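Section 2. Planning and Budgeting Before You Order

Read this section before you request a quote for the Otine two-arm unit. It covers the work that has to be finished on the buyer's side: choosing the tasks, measuring the rooms, listing the running costs, and deciding how long the trial period should be. Section 3 covers delivery and unpacking.

The section was written for hotels, serviced apartments and care residences. Most of it applies to any site where the unit will handle clothing and linen in furnished rooms.

2.1 Choose the tasks first

The price of the unit depends on the grippers, the base and the support plan, and all three depend on what you want done. Complete the task list before you look at the options table.

1. Write down every handling task you want to move to the unit. Use one line per task. "Fold guest T-shirts left for laundry return" is a usable line. "Help with housekeeping" is too broad to quote.

2. For each line, write where the task is done today: on a bed, on a table, in a linen room, at a counter.

3. Write who does it now and how many minutes it takes per shift. Time it over several shifts. Estimates given from memory are usually low.

4. Mark each line A, B or C. A tasks must work before you will accept the unit. B tasks are wanted in the first year. C tasks can wait.

5. Limit the A list to 3 tasks. Sites with longer lists tend to stay in trial for months.

6. Send the list to your Stamthorpe planning contact along with the room sheet from 2.2.

Note: Folding, smoothing and laying out garments are separate tasks for quoting. A site that wants a shirt picked out of a basket, laid flat and folded should enter three lines.

2.2 Measure the rooms

The unit works from a wheeled base and needs floor space at the side or foot of the surface it is working on. Furnished rooms are harder to plan for than work rooms, and the room sheet is the form most often sent back for missing figures.

1. Pick the three rooms that differ most from one another. Include the tightest one.

2. Measure the narrowest point on the route from the corridor to the work surface. Measure with the doors open as they would be in normal use, including closet and bathroom doors.

3. Measure the height of the work surface. For a bed, measure to the top of the bedding, with the duvet on.

4. Measure from the edge of the bed to the nearest fixed or heavy furniture on each side. Benches, dressers and nightstands all count. Luggage racks count if staff are expected to leave them in place.

5. Note the floor covering and the height of any threshold. Mark where carpet meets wood or tile.

6. Note all mirrors and glass doors that face the work surface.

7. Photograph the room from the doorway and from the foot of the bed, and attach both to the sheet.

Caution: Do not measure an empty room and add the furniture from a floor plan. Furniture gets moved, and a bench that is a hand's width out of position can block the base.

2.3 Decide where the unit will work

You have two choices, and they lead to different budgets.

Fixed station. The unit stays in a linen room or back office and staff bring the work to it. You need one table, one outlet and a clear area that can be marked on the floor. Training is shorter, and you can order the standard base.

Room to room. The unit goes to the work. You need the powered base, a second battery, and a storage place on each floor where it will be used. You also need elevator access and a written rule about who may move it and when.

If you are undecided, budget for a fixed station first and ask for the base upgrade to be quoted as a separate line. The arms and grippers are the same on both versions.

Note: The powered base cannot be added on site. The unit is returned for the upgrade, so allow for the time you will be without it.

2.4 Build the budget

Use the worksheet at the back of this guide, or set up your own with the same lines. Keep one-time costs and yearly costs on separate pages.

One-time costs:

Unit, with base and grippers as quoted
Freight and unpacking
Site visit
Room changes, such as moving outlets or removing thresholds
Initial staff training
Storage and charging point

Yearly costs:

Support plan
Replacement gripper pads
Battery replacement, spread over the battery's expected life
Refresher training for new staff
Time your own staff spend starting, watching and clearing up after the unit

The last line is the one most often left out. For the first year, assume that a trained person stays in the room whenever the arms are powered. Enter that person's hours at full cost.

Set aside 3,000 dollars for room changes even if the room sheet shows no problems. Outlets behind headboards and uneven floor joints tend to show up after the unit arrives. If you don't spend it, move it to gripper pads for the second year.

Caution: Do not count saved labor in the first year's budget. Some sites do see savings in that time, but you can't plan on them until your A tasks have been accepted.

2.5 Plan the trial

The trial period starts on the day the unit is switched on at your site, and it runs for 30 working days. Choose a quiet month. April suits many hotels; a month with a large event booked does not suit anyone.

1. Name one trial lead. This person keeps the log and is the only one who reports faults to Stamthorpe. A deputy should be named for days off.

2. Set aside one furnished room for the full period. It must be taken out of booking. Enter the lost revenue in the one-time costs.

3. Prepare a set of test garments. Include light and dark colors, thin and heavy fabric, and at least a few printed items. Don't use guest property.

4. Run each A task 50 times and log every run. Record the start time, the garment, the result, and whether a person had to step in.

5. Hold runs at the hours when the task would really be done. Light from a window at 9 a.m. and lamp light in the evening are different conditions, and the log should show both.

6. Keep the room furnished the way a guest would find it. 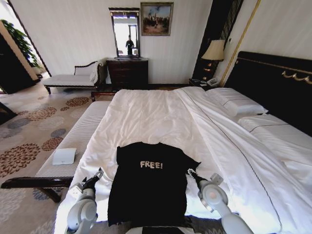

7. Start every garment run from the same layout for the first week. For a T-shirt, lay it flat and face up near the edge of the bed, with the collar pointing away from the unit. Both grippers should be able to reach the sleeves without the base being moved.

8. From the second week, vary the layout. Turn the garment, move it farther in, or leave the duvet less smooth than usual. Write the change in the log next to the run.

9. Review the log with your planning contact at the halfway point. If one of the A tasks is well behind the others, decide then whether to keep it on the list or move it to B. Moving a task to B changes the acceptance form, and both sides must initial it.

Warning: Keep people out of reach of the arms during a run. The trial lead should stand where the stop button can be pressed without leaning across the bed.

Note: White duvets with dark trim, strongly patterned carpets and large mirrors do not need to be removed for the trial. List them on the room sheet so they can be discussed at the site visit.

2.6 Compare purchase and lease

Stamthorpe offers both. The equipment is identical. Points to check before you choose:

Purchase gives you the unit outright, with support billed yearly. Gripper upgrades are paid for when you order them.

Lease includes support and one gripper change per year. Room changes and freight are still yours. The unit must be returned in its original crates, so budget for dry storage space. The crates do not fold flat.

If you run several sites, ask whether one lease can be moved between them. It can, but each new site needs its own room sheet and its own site visit fee.

Buyers who already use Asex carts or the Jia linen tracking system should say so on the order form. The charging point can often be shared with the carts. A data connection to the tracking system is quoted separately and is not needed for the trial.

2.7 What to send with your order

Task list, marked A, B and C
Room sheets for three rooms, with photographs
Budget worksheet, one-time costs page only
Name and phone extension of the trial lead and deputy
Choice of fixed station or room to room
Preferred month for the trial, and one alternative

Send everything together. Partial orders are held and do not reserve a trial month.

Questions about this section go to Revathi Poojary, Site Planning, Stamthorpe. Please have your room sheets at hand when you call — most questions come down to a measurement.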